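4 Das Geburtstagsbuch als Träger familiärer Kontinuität

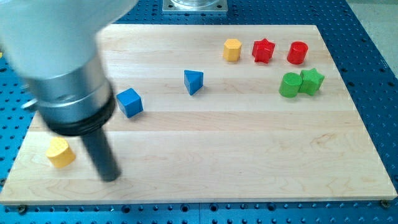 Was unterscheidet ein Geburtstagsbuch von einem Fotoalbum?

Das Geburtstagsbuch wird zu einem festen, jährlich wiederkehrenden Zeitpunkt geführt und enthält für jede Person des Haushalts einen Eintrag gleicher Bauart, während das Fotoalbum anlassbezogen wächst und seine Auswahl meist im Nachhinein erfolgt. Der Unterschied liegt demnach in der Taktung und in der Form des Eintrags. Ob Bilder enthalten sind, ist für die Abgrenzung unerheblich; 5 der untersuchten Bücher enthalten durchgehend eingeklebte Fotografien und erfüllen die Definition gleichwohl.

4.1 Materialgrundlage

Ausgewertet wurden Bücher aus Haushalten der Gemeinden Tovorden und Flukcombe. Der Bestand umfasst 94 Bände. Als Band gilt jede physisch gebundene Einheit, auch dann, wenn ein Haushalt mehrere Einheiten nacheinander oder nebeneinander geführt hat. Lose Blattsammlungen wurden aufgenommen, sofern eine durchgängige Zählung oder Datierung von der Hand mindestens eines Haushaltsmitglieds vorlag. Nicht aufgenommen wurden reine Gästebücher sowie Vordruckbücher für das erste Lebensjahr, deren Laufzeit mit dem ersten Geburtstag endet.

Die Bände wurden in den Haushalten selbst gesichtet und dort abschnittsweise transkribiert. Die Transkription folgt der Vorlage zeichengetreu; Streichungen sind durch eckige Klammern wiedergegeben, nachträgliche Einfügungen durch Spitzklammern. Eintragungen von Kindern wurden orthographisch nicht bereinigt. Wo die schreibende Person nicht namentlich zeichnet, erfolgte die Zuordnung durch Befragung, in Zweifelsfällen wurde sie offen gelassen. Der Abschluss der Erhebung war für April vorgesehen; der hier zugrunde gelegte Datenstand ist der vom 18.3.20. Zu diesem Zeitpunkt fehlten aus Flukcombe zwei Haushalte, deren Bände im folgenden Text nicht berücksichtigt sind.

Die Erstkodierung wurde von Xiomara Pruitt vorgenommen, die Zweitkodierung vom Verfasser. Abweichungen traten vor allem bei der Kategorie »Wunsch« auf, die in vielen Einträgen nicht von der Kategorie »Vorsatz« zu trennen ist. Ein Satz wie »im neuen Jahr will sie schwimmen lernen« kann einen Wunsch des Kindes referieren oder eine Absicht der Eltern. Beide Kategorien wurden deshalb für die Auswertung zusammengelegt und erscheinen in der Folge als »Ausblick«.

4.2 Aufbau des Eintrags

Der Normaleintrag besteht aus einem Kopf, einem berichtenden Mittelteil und dem Ausblick. Der Kopf nennt den Namen und das erreichte Alter, häufig auch die Körpergröße, sofern es sich um ein Kind handelt. Der Mittelteil berichtet vom Verlauf des Tages. Er ist in der Regel chronologisch geordnet, beginnt mit dem Wecken oder dem Frühstück und führt über die Geschenke zum Kuchen. Der Kuchen wird fast immer bezeichnet, oft unter Angabe der Person, die ihn gebacken hat. Geschenke werden dagegen uneinheitlich behandelt: Manche Haushalte führen vollständige Listen mit den Namen der Schenkenden, andere erwähnen lediglich das größte oder das zuerst ausgepackte Geschenk.

Auffällig ist die Stabilität dieses Schemas über Wechsel der schreibenden Hand hinweg. Im Haushalt Tran, der 5 Bände geführt hat, ging das Schreiben von der Großmutter auf den Vater und später auf die ältere Tochter über. Wortwahl und Satzbau ändern sich dabei erheblich, die Reihenfolge der Bestandteile nicht. Auch der formelhafte Schlusssatz »und satt sind wir alle geworden« wird übernommen, im letzten Band allerdings in Anführungszeichen gesetzt. Diese Markierung ist als Zitat lesbar und damit als Hinweis darauf, dass der Satz inzwischen als Eigentum einer früheren Schreiberin gilt.

Einträge für Erwachsene sind kürzer. Der Kopf verzichtet häufig auf das Alter, der Mittelteil beschränkt sich auf die Aufzählung der Anwesenden und die Mahlzeit. Der Ausblick entfällt bei Erwachsenen in der Mehrzahl der Fälle ganz. Eine Ausnahme bilden Einträge in Jahren mit einem Umzug, einer Geburt oder einem Wechsel der Arbeitsstelle; dort ist der Ausblick teilweise länger als der berichtende Teil.

4.3 Zeitpunkt der Niederschrift

Nach Auskunft der befragten Haushalte soll der Eintrag noch am Abend des Geburtstags erfolgen. Die Bände selbst zeichnen ein anderes Bild. Tempusgebrauch, wechselnde Schreibgeräte und vereinzelte Selbstkommentare (»jetzt endlich nachgetragen«) sprechen dafür, dass ein erheblicher Teil der Einträge mit Verzögerung entstanden ist. Roughly quantifizierende Angaben sind hier nicht möglich, da nur wenige Einträge ein eigenes Schreibdatum tragen.

Die Verzögerung wird von den Beteiligten als Mangel bewertet. Für die Funktion des Buches scheint sie folgenlos zu bleiben. Nachgetragene Einträge unterscheiden sich in Länge und Aufbau nicht erkennbar von solchen, für die eine zeitnahe Niederschrift gesichert ist. Sie enthalten jedoch weniger wörtliche Rede. Die Äußerungen der Kinder, die in zeitnahen Einträgen einen breiten Raum einnehmen, werden beim Nachtragen zu indirekter Rede oder fallen weg — ein Befund, der sich mit den Aussagen mehrerer Schreibender deckt, wonach »die Sprüche« als Erstes verloren gehen.

Echte Lücken, also Jahre ohne jeden Eintrag, wurden in einigen Bänden durch freigelassene Seiten kenntlich gemacht. Andere Haushalte schreiben ohne Abstand weiter. Das Freilassen setzt voraus, dass ein Nachtrag wenigstens als möglich gilt; in zwei Fällen wurde die freie Seite später mit einer Kinderzeichnung gefüllt, die mit dem betreffenden Jahr keinen erkennbaren Zusammenhang hat.

4.4 Das Buch am Tisch

Neben der Niederschrift ist das Vorlesen die zweite regelmäßige Handlung. Gelesen wird üblicherweise der Eintrag des Vorjahres, bei runden Geburtstagen eine Auswahl aus mehreren Jahren. Der Platz im Tagesablauf ist haushaltsintern fest, zwischen den Haushalten aber verschieden. In Tovorden überwiegt das Vorlesen beim Frühstück, in Flukcombe das Vorlesen nach dem Kuchen. Ob dieser Unterschied auf eine örtliche Gewohnheit zurückgeht oder auf die unterschiedliche Altersverteilung der Kinder in beiden Teilbeständen, lässt sich anhand des Materials nicht entscheiden.

Beim Vorlesen wird korrigiert. Kinder widersprechen Angaben zu Geschenken, Erwachsene solchen zu Gästen. Ein Teil dieser Korrekturen gelangt als Randnotiz in das Buch. Die Randnotiz ersetzt den ursprünglichen Wortlaut fast nie; Streichungen betreffen überwiegend Schreibversehen. Der Eintrag und sein Widerspruch bleiben nebeneinander stehen und werden im Folgejahr in manchen Haushalten gemeinsam verlesen. Im Haushalt Drelora hat sich daraus eine eigene Rubrik entwickelt, die unter der Überschrift »Einsprüche« am Ende des jeweiligen Eintrags geführt wird und in den späteren Jahren mehr Raum einnimmt als der Bericht.

Mit dem Auszug der Kinder ändert sich die Praxis. Drei Verläufe sind zu unterscheiden. Das Buch wird im Elternhaus weitergeführt und der Eintrag telefonisch erfragt; es wird geteilt, indem Abschriften oder Kopien der eigenen Einträge mitgegeben werden; oder es ruht. Die Teilung ist der konfliktreichste dieser Verläufe, da die Bücher nach Jahren und nicht nach Personen geordnet sind und sich der Anteil einer Person nicht ohne Eingriff in die Bindung herauslösen lässt. Haushalte mit einem eigenen Band je Kind kennen dieses Problem nicht. Sie berichten aber häufiger von aufgegebenen Bänden, insbesondere bei jüngeren Geschwistern.

4.5 Einschränkungen

Der Bestand ist nicht repräsentativ. Die Haushalte haben sich auf einen Aushang hin selbst gemeldet, sodass Familien mit langer und als gelungen empfundener Buchführung überwiegen dürften. Abgebrochene Bücher sind vermutlich unterrepräsentiert. Ferner beruhen die Angaben zum Vorlesen auf Befragung; eine teilnehmende Beobachtung fand nur in einem Haushalt statt und wurde für die Auswertung nicht herangezogen. Die Trennung zwischen Kopf und Mittelteil ist bei den ältesten Bänden zudem nur eingeschränkt anwendbar, weil Name und Alter dort in den ersten Satz des Berichts eingebunden sind. Diese Einträge wurden dem Schema zugeordnet, in der Tabelle des Anhangs jedoch gesondert ausgewiesen.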